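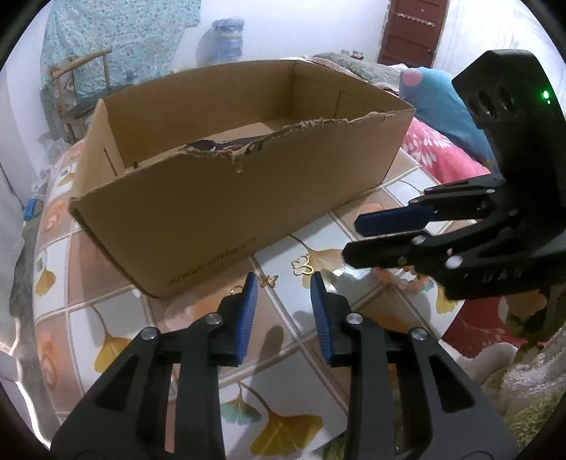 ## Bado delegation received in Sonville

In January the mayor of Bado, Aníbal Leitão, came to Sonville for a working visit of 2 days. It was the first visit at this level after the two towns renewed their friendship agreement last autumn. The invitation was made by our mayor, Svenja Hubmann, during a telephone call before the holidays, and it was made public only when the travel dates were confirmed by both sides.

The talks started at nine in the morning in the small council room. According to the note which the town office gave to us, three subjects were on the table: the exchange of young employees between the two administrations, the mutual recognition of some training certificates, and the question of who pays for interpreters. The last point took the longest time. Until now Sonville paid for all of them, also for the meetings in Bado, and several members of our council had asked for a change.

Engelbert Marti, who leads the external relations office, told us after lunch that the two sides agreed on a simple rule: the host pays. "We should have written it in the first agreement," he said. "It was forgotten, and then every year we discussed it by letter." The new text will be an annex to the agreement and does not need a new vote in Sonville. In Bado the council must still approve it.

On the exchange of employees there is less progress. Bado would like to send people for 40 working days, but our personnel office prefers 30, as in the program with Zeltell. The mayors have asked their offices to prepare a common proposal before the summer. 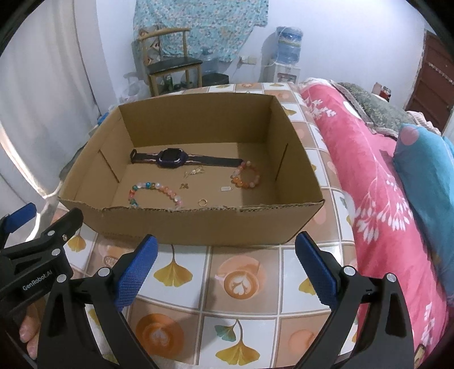
*A smartwatch and a beaded bracelet inside an open cardboard box.*

In the afternoon Mr. Leitão spoke in the hall of the Pawlak school. He spoke in his own language and Jocelyn Charbonneau translated, with much patience, as the speaker did not always stop between the sentences. He described the situation of small towns which want to have contacts abroad but have no ministry behind them. In his opinion such contacts survive when the national governments disagree, and for this reason they should be kept out of party debates.

Not all listeners were convinced. Councilor Wendelin Fuchs asked what the partnership has brought to people who never travel to Bado. Mr. Leitão mentioned the school letters and the help after the flood — a short answer, and Mr. Fuchs said later that he had hoped for more.

A petition for a direct bus connection between the towns, with 3,809 signatures, was handed over to both mayors at the end of the evening. They accepted it but made no promise. The town office will publish the annex on its notice board as soon as the translation has been checked. Members who wish to read the English draft before that can ask for a copy at our next meeting.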